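Notebook, open day at Ernitz, December
Written up the evening after, 8 p.m., feet still sore
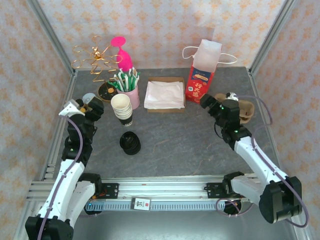 So the plan was four demo slots, and we ended up running five because the group from Bakalis came in late and I didn't have the heart to send them off with a brochure. Glad we did! They asked the best questions of the day (mostly about what happens when a grasp slips, and how long it takes a new person to get decent at teleop).

Things I want to remember before they fall out of my head:

Table setup. The takeout-and-party mix went over way better than the plain blocks we used last time. People get it right away when there's a stack of paper cups and a gold wire rack up there — everyone has fought with stacked cups. The upside-down pink goblet got pointed at a lot. Keep it in the mix.

Paper bag with the rope handles: good talking point, terrible for timing. The handles never sit the same way twice, and I burned up to 8 minutes on it in the second slot while trying to talk at the same time. Next time one person drives and the other talks. I know we said that last year too.

Black bowls on the dark tabletop. Prellia folks wanted to know if the low contrast bothers us. I said sometimes, which is true but kind of a lame answer. Let's pull the numbers so we have something better to tell them.

Cables. The purple one on the right arm needs another look where it swings around the elbow. I kept glancing at it all afternoon. Also check the clips on the left while we're in there.

Wallpaper got more comments than the arms did from the kids, ha. They wanted to know if we have other patterns.

To do: send the sign-up sheet to the Prakidport office, order more paper cups (visitors kept handling them and they got squashed), and move the chairs back a bit so the second row can see over the front beam.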